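Accueil | Magazine | Maison | Techniques | Idées | Abonnement

Les robots savent-ils ranger ? Pas encore, et ils prennent leur temps

Par Houshang Kiani

On nous promet le robot ménager depuis si longtemps que la promesse elle-même a pris la poussière. Cette année, elle revient avec de meilleurs éclairages. Chez Resteo, une jeune société qui veut vider les éviers et remplir les placards, la vidéo de présentation dure deux minutes et montre un salon impeccable du début à la fin. J'ai demandé à voir le salon avant. On m'a parlé de la feuille de route.

Grultix, son concurrent le plus bavard, vise plutôt l'arrière-boutique : trier des retours, regarnir des bacs, dégager un plan de travail. Le discours est plus modeste, le tarif l'est moins. Comptez 4 000 euros par mois pour un poste, maintenance comprise, formation du personnel en sus. Car il faut du personnel. Il en faut même beaucoup pour une machine censée en remplacer.

Le bac, cet ennemi

Dans les démonstrations, on saisit volontiers des cubes. Un cube a des faces planes, il ne s'affaisse pas, il reste où on l'a posé. La vie domestique fournit autre chose : des éponges, des chaussettes, des sachets à moitié pleins, des mousses qui plient quand on les serre et reprennent leur forme quand on les lâche. Il faut choisir où pincer, avec quelle force, et ne pas emporter le récipient avec le contenu.

Les doigts ont aussi leur mot à dire. On parle énormément des modèles, de l'apprentissage, des milliards d'exemples à venir, et très peu du caoutchouc. Or c'est lui qui touche l'objet. Un revêtement effiloché n'accroche pas comme un revêtement neuf, et le logiciel, lui, a appris avec l'un ou avec l'autre.

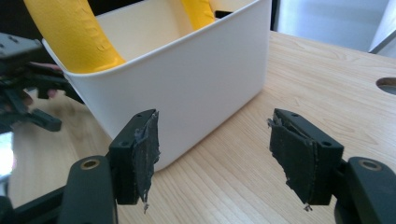 Deux mousses jaunes, un bac blanc

Voilà le genre de besogne dont il est question. Les patins gris sont déchirés sur les bords, la mousse de gauche passe par-dessus le rebord du bac, et la pince que l'on voit est un outil tenu à la main. Un enfant de trois ans réglerait l'affaire en chantonnant, quitte à renverser le tout.

L'atelier Leung, qui prépare des commandes pour de petits commerces, a fait l'essai pendant tout le mois d'août. Sur 2 307 prises tentées, la direction juge le résultat « encourageant », mot que je n'ai jamais entendu dans la bouche d'un client satisfait. Le détail des échecs ne m'a pas été communiqué. Une préparatrice m'a dit qu'elle passait derrière la machine, d'abord par curiosité, puis par habitude.

Je ne prétends pas que rien n'avance. Les gestes sont moins saccadés qu'avant, les reprises après un raté plus adroites – j'ai vu un bras de Grultix s'y remettre trois fois sans se vexer. Mais entre un geste réussi et une corvée faite, il y a tout ce que les vidéos coupent : ouvrir la porte, pousser le chat, retrouver le couvercle.

Resteo annonce des essais chez des particuliers, sans préciser lesquels ni combien. Je me suis porté candidat. J'ai un placard sous l'évier qui attend.

À lire aussi
– Ondemico, la location d'aspirateurs à l'épreuve des escaliers
– Lave-vaisselle : faut-il encore rincer ?
– Ce que coûte vraiment une heure de repassage
– Petits ateliers, grands bras : la facture de la maintenance

Contact | Mentions légales | © Tous droits réservés | Haut de page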